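The **Drumia gripper fault** is the name usually given to a repeated failure of cloth handling on the two-arm sorting cells of the Drumia project. It was first recorded in January at the project's workshop in Stonness. In this fault, a gripper closes on a piece of cloth, reports to the controller that it holds nothing, and the arm then moves as if it were free. Nobody was injured by it, but it led to changes in how people may approach the cells.

## Background

The cells were built to move soft goods from one open container to another. Cloth is difficult for such machines, as it has no fixed shape and one piece easily pulls another with it. The cell decides whether it is holding something from the distance between the fingers after closing. This method works well with hard objects. With a single thin layer, the fingers come so close together that the reading is almost the same as for an empty grip.
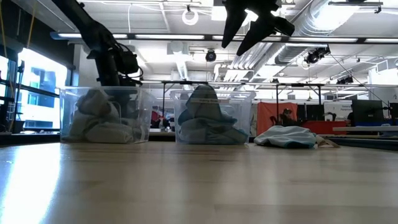 *Article text by Carmela Longo, with corrections by Nia Powell. Last revised September 2024.*

## Course of the fault

A typical case begins with a pile in a clear plastic bin. The gripper takes the upper layer by its edge and closes. The controller reads the grip as empty and orders a second try at a different point. Because the cloth is still between the fingers, the sideways movement drags it against the rim, and the bin is pulled over the table or tipped. In the worst cases the other arm was already moving toward the place where the bin had stood.

The workshop log contains 129 entries under this fault. Most of them ended with cloth lying outside a bin and needed no repair. In 3 entries the two arms touched each other, and one of these bent a finger. The log does not separate thin cloth from folded cloth, so the share of each is not known.

## Cause

At first the fault was blamed on worn finger tips. New tips were fitted, and the fault returned the same week. A later check by Powell found that the limit for an empty grip had been copied from an older cell at Marwat, which handled only boxed goods. The value had never been tested with fabric. Wear made the problem more frequent — a worn tip closes a little further — but it was a secondary cause.

## Safety matter

The fault became a safety question when an operator reached in to straighten a bin during the pause between two tries. This pause lasts up to four seconds, and in that time the arm looks as if it has stopped. The operator stepped back before the arm moved. The status lamp had stayed green, as the controller did not regard a second try as an error.

## Changes

The limit was set again for cloth, and motor current is now read together with finger distance. If the two readings do not agree, both arms stop and wait for a person to release them. The lamp turns amber during any pause longer than one second. Reaching over the table is permitted only after the stop button has been pressed.

The Brarnero site received the same changes later, with the exception of the lamp, which is of a different type there. Very light cloth can still be read as an empty grip, and these cases continue to be logged.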